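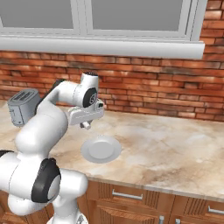 Rurow is the kitchen simulation kit from Doucette, sold as a download with 158 household tasks for a single robotic arm. Every task runs in a furnished room, and buyers can swap the surfaces and fixtures. The counter in this one is cream marble in front of a red brick wall, with a toaster at the back and one white plate set out for the arm. Both pictures on this page come from the Jikthorpe kitchen, one of 20 rooms in the standard package. Updated May 30, 2020.

Wrist view

Each task can be viewed from the room or from the arm's own side. The close view takes in the end of the gripper, the plate on the counter and the gray floor tiles past the counter edge.
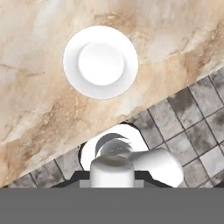
What you get

The standard package covers the 20 rooms, the task list and a library of 361 objects. Plates, bowls and small appliances can be moved or removed before a run starts. Lighting is set per room.

A license covers up to 10 computers at one site. Schools can ask for a longer trial.

Add-ons

The Flomico pack adds laundry and pantry rooms and works with any version released after March. It is sold separately and uses the same installer. Orders and trial requests go through the Doucette store page.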